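Keeping the dog from getting lifted – quick tips

Gladys Quispe, Yorath pet pages

Had two go missing off our road in June. One came back, one didn't. So, in no particular order.

Chip first. Then check the chip is registered to YOUR phone number, not the breeder's. Mine still had my old Senenton number on it, four years out of date.

Gate. Latch on the inside, bolt low down, padlock through it. Cheap one is fine. Gravel under the gate helps too, you hear feet. 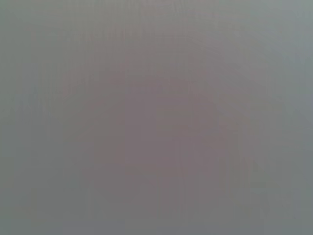 Soft grays, a bit of pink in the middle.

Don't put the dog's name on the tag. Phone number only, a stranger who can call him by name has him halfway to the car. Surname if theres room.

Bell on the back door, hung at knee height. Up to 20 minutes in the yard and then I go look, bell or no bell.

Photos – both sides, face, any scars or odd toes. Print a couple and stick them in the drawer with the vet papers. Redo when he gets clipped, he looks like a diferent dog.

Outside the store, tied to a post? No. Leave him home.

If he's gone: chip company, police, vet, shelter, then the neighbors. Same hour. Get the report number and write it on the flyers.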